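Strawberry Season Is Back, and So Is the Jam Swap

If you walked past the Zisow Street garden last week you already know: the everbearing beds are going again! We really thought the heat had finished them off, but a little shade cloth and a lot of early watering brought them around, and now it's October and people are still going home with berries in their pockets. Kiprono Nyanda has been out there at 6 a.m. most mornings with the hose, and the plants along the south fence are the best I've seen since we put them in.

Pick only what's red all the way to the shoulders. Pinch the stem instead of pulling the fruit (the crowns are shallow and come up easily), and leave anything with a white tip for the next person. Please don't wash berries until you're ready to eat them. They go soft overnight in the fridge if they're damp.
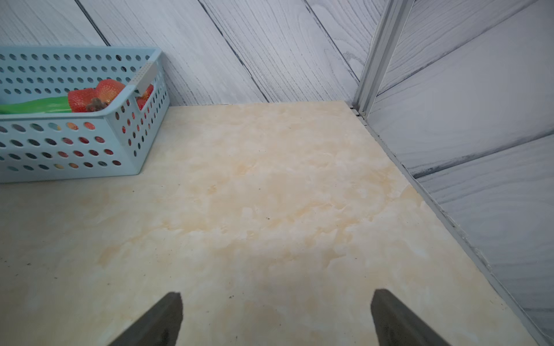

What to bring to the swap

The jam swap is in the Geum Room again, starting at 11. Bring 3 jars, any size, with the contents and the month you made them written on the lid. You'll take home the same number you brought. Freezer jam is welcome, just keep it in a cooler until we open. We could use more savory things this year too, so if you've got a good onion relish or pickled peppers, please, please bring them!

Gil-soo Kang is bringing the plum and ginger again. Those jars went in the first two minutes last time, and I was standing in the wrong line.

For kids there's the pretend market table, with play food to sort and "sell" while the grown-ups argue over marmalade. Ages 2 and up, with an adult close by. 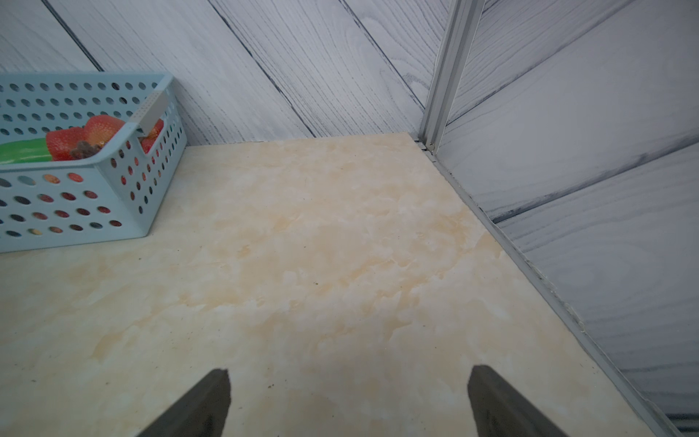 Blue basket on the marbled tabletop.

Runner sign-up for spring is open as well. We're splitting the oldest bed and there will be plenty of baby plants to give away, so put your name on the sheet by the shed door and say how many you have space for. Bring your own pots if you can.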